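A Second Home for the Older Greyhound

When the Andton track closed its gates in June, the kennels behind it held more dogs than the district's rehoming organisations had places for. The Useo Greyhound Trust, which covers Andton and the villages as far as Nepia, took in 47 of them over the following weeks. Most were past their sixth birthday, an age at which a greyhound has usually been retired for some time and is commonly thought hard to place.

The Trust's policy is that no dog in its care is put to sleep for want of a home. Keeping to that policy has a cost. Each resident requires veterinary assessment, dental treatment where necessary and a period of observation before it may be offered to a family, and the average outlay now stands at 640 pounds per dog. The adoption fee, set at 130 pounds, recovers only a small part of it.
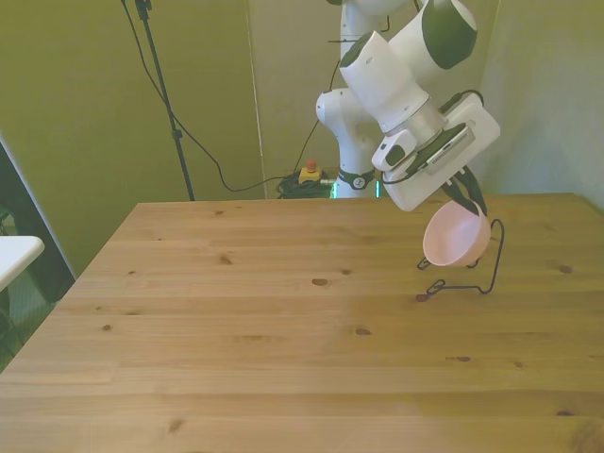 Applicants are visited at home before any introduction is arranged. The assessor looks at fencing, at stairs and at the habits of the household, including the hours during which the dog would be left alone. Greyhounds raised in kennels may never have met a glass door or a washing machine, and an older dog can take several weeks to settle. The Trust asks that cats and small dogs be kept apart from the newcomer until a supervised meeting has taken place -- on the lead, muzzled, and with a member of staff present.

Fostering has become the preferred first step. Under the arrangement the Trust remains the registered keeper and meets all veterinary bills, while the foster household provides food, bedding and daily exercise. Two walks of twenty minutes are sufficient for most dogs over eight. A coat is advised in cold weather, the breed having little fat and a very thin covering of hair.

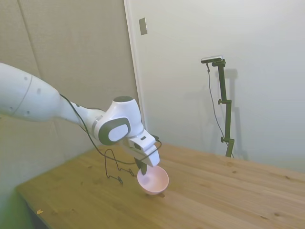 Demand has been uneven. Nearly 647 enquiries have been received since the closure, a large share of them from people hoping for a dog under three. The rehoming team at Trurutis, where the Trust keeps its second kennel block, now telephones each of these callers to ask whether they would consider an older animal. Some agree to a visit. Bonded pairs are the slowest to leave, and the Trust will not separate them to shorten the wait.

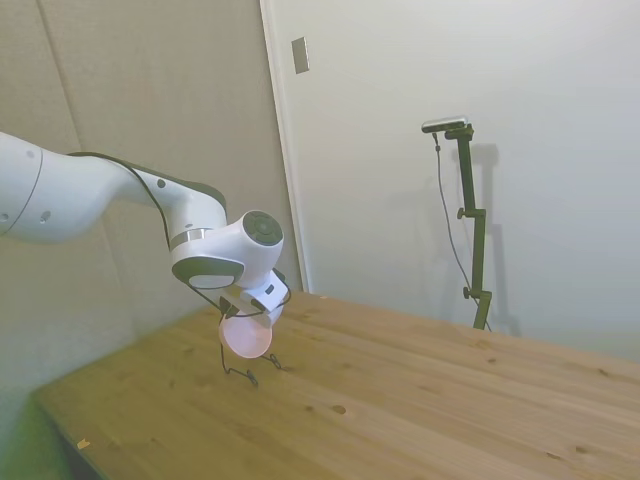 One adopter wrote that her nine-year-old had slept through most of his first fortnight and then, without warning, carried every shoe in the house to his bed. She had been worried about vet bills at that age, she added, and would have liked a plainer account of them at the outset.

The Trust has since revised its adoption pack, which sets out the likely cost of dental care, arthritis treatment and insurance for dogs over seven. Copies may be requested from either kennel. Owners who can no longer keep a greyhound adopted through the Trust are required to return it to Useo, whatever its age, and no charge is made for doing so.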